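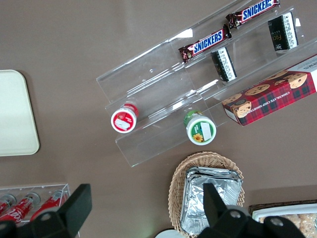 Snacks on a tiered acrylic stand. Packaged foods sold from open displays fall under the revised labeling rule.

Plondbridge sets date for small-shop allergen labeling rule

Sep 26, 2018

Shops in Plondbridge that sell packaged snacks outside their original carton will have to show allergen information at the point of display under a rule approved by the town's food standards office. The rule covers single bars, small tubs, boxed sweets and similar goods that are removed from a multipack or shipping case and offered one at a time. It takes effect in May.

The change closes a gap in the existing code, which was written for full-size supermarket shelving and bakery counters. Under the current text, a retailer meets the requirement if the allergen statement appears on the outermost packaging as delivered. When a case is opened and the items are placed on a counter stand, the outer carton usually goes to recycling and the statement goes with it. Many individual wrappers carry a full ingredient list. Others, mainly smaller imported items and goods packed for sale by the case, carry a short product name and a reference to the carton.

Fung-ping Cheng, who drafted the technical section, said the office began work on the rule after routine inspections turned up the same problem in different kinds of premises. "The information existed when the goods arrived. It was printed on a box that was no longer in the shop," Cheng said. "The code had no line that said the seller must keep it."

Inspectors visited 247 premises during the review period, including convenience stores, hotel lobbies, office canteens and gas stations. In 30 of them, at least one item on open display had no allergen statement on the wrapper and none nearby. The office did not issue penalties for these findings, as no provision had been breached.

What the rule requires

A retailer may comply in one of two ways. The first is a printed card or shelf strip placed within reach of the item, stating the product name, the net weight and any of the listed allergens the product contains. Lettering must be at least as large as the price on the same display. The second is a binder or screen at the register holding the same information for every unpacked item in the shop, with a sign at the display telling customers where to find it.

Items whose own wrapper shows a complete ingredient list in English are exempt, provided the list can be read without opening the package. Where a display holds both exempt and non-exempt items, only the non-exempt items need a card. An earlier draft would have required a card for every item on a mixed display. That wording was dropped after comments from shop owners, who said it would leave little room for the goods themselves on a small counter.

Precautionary statements such as "may contain" must be carried over exactly as the manufacturer prints them. Retailers may not shorten them or combine the statements of several products into one general notice. A single sign reading "products here may contain nuts" will not count as compliance.

Records must be kept for as long as the item is on sale and for 30 days after the last unit is sold. A photograph of the original carton is acceptable if the ingredient panel is legible.

Cost and supply

The office puts the cost of compliance at about $593 for a shop starting with no system, most of it staff time spent entering product data. The estimate assumes the card method and a range of goods that changes twice a year. Shops that rotate stock more often will pay more, and the published assessment does not model those cases.

Kwok-wai Kao, who runs two convenience stores on the east side of town, said the figure was plausible for a single location. His concern is with substitutions. "A supplier is out of one line and sends the nearest thing. Same size, same price, different ingredients," Kao said. "The card on the counter is then wrong, and under this text that is my problem from the moment I put it out."

The final version addresses the point in part. A supplier that substitutes a product must mark the change on the delivery note — a requirement already common in catering contracts — and a retailer who can produce an unmarked note has a defense against a first penalty. It does not apply to a second.

Vasivness, a wholesaler that supplies snack cases to shops in the area, said it would add an allergen sheet to each mixed delivery before the rule takes effect. Tsz-kin Chung, the company's compliance manager, said the sheets would be generated from the same data used for carton labels. A second wholesaler, Trornness, said it was reviewing the text and had no schedule to announce.

Enforcement

Inspectors will give written notice for the first three months. After that, the penalty for a missing or incorrect statement rises in steps to a maximum of $3000. The maximum is reserved for repeat findings on the same product at the same premises. Vending machines are outside the rule and remain under a separate section of the code, which is due for review next year.

Sum-yee Kan, who handles retail licensing for the office, said blank card templates and a sample register binder would be available at the service desk on Hung Street. Electronic templates will follow once the layout has been tested on common label printers.

Written questions on the text may be sent to the office until the end of the notice period. Answers of general interest will be added to the guidance document and dated.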